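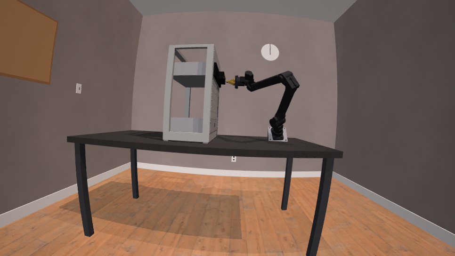
Can a basketball team that shoots this badly from the line still make the playoffs? I think Hustden can, but they'd better start winning the close ones, and they'd better start this month.

I've had season tickets in the upper deck for four years now, and I have never left the building as wound up as I did after the Flisano game. We had them! Up 14 in the third quarter, the place going nuts, the guy behind me pounding on my seat back (he does this all season, I've stopped turning around). And then we went cold. Not a little cold either. We went more than five minutes without a basket, and every time we got fouled, which was a lot, we'd split the free throws. One in, one off the front rim. Over and over. We lost by three. You can do the math on that one yourself, I did it in the parking garage and it ruined my drive home.

So I've been stewing on it, and I went back last night and watched the fourth quarter again with a bowl of cereal. A few things looked different the second time through.

First, the defense was fine. I was ready to come on here and yell about the switching, but we got decent stops most of the way. Flisano hit two threes with a hand right in the shooter's face, and what are you going to do about that? You shake your head and run back the other way. The rotations were there. The big guys were talking. I'd take that defense every night.

Second, the offense turned into one guy dribbling. I don't mind our point guard having the ball late, he's the best thing we've got, but everybody else stood around with their hands on their hips and watched him. Back in November we ran that little weave out top to get him a head start, and it worked! Where did it go? I don't think I saw it once after halftime. Flisano just sat two defenders on him and dared anyone else to shoot, and for a long stretch no one would.

Third (and this is the one I keep going back and forth on) the bench played way too little. I know, I know, every fan of every team thinks the backups should play more. But our starters had their hands on their knees with six minutes left, and tired legs are how you get free throws that die on the front rim. The second unit built half of that lead. Give them three minutes at the start of the fourth and let the other guys get a drink of water.

Okay, so where does this leave us. We're a game and a half back of the last playoff spot with Broro sitting right in front of us, and Broro has the easier schedule. They get most of theirs at home. We get a road trip, and it starts with Nakpan, where we never win. I'm not exaggerating by much. I drove out there once to see us play, got lost twice, paid 40 bucks to park in what was basically somebody's field, and we were down twenty before I found my seat. The nachos were good. That's all I've got to say for it.

But Nakpan isn't the same team this year. They're small, they don't rebound, and they play at a crazy pace that should suit us if we keep from throwing the ball into the stands. If our center stays out of foul trouble he could have a monster night. Get that one and the rest of the trip looks a lot friendlier, and then we've got Broro at home when we come back. I already told my sister I can't come to dinner that night. She thinks I have a problem.

Oh, and a quick note on the seats, because a couple of you asked in the comments. Yes, renewals are up again for next season. My pair came to 971 this year with the early discount, and I don't know yet what they'll want for the next one. I'll probably grumble and pay it. The upper deck is still the best view in the building if you like seeing plays develop, and you can get to the bathroom and back in one timeout if you're quick on the stairs.

Tip-off at Nakpan is 7:30. I'll be on the couch in the old gray jersey, the one that's undefeated on the road (it's only been washed twice). If we make our free throws I think we win by six or so. If we don't, I'll be back on here at midnight typing in all caps.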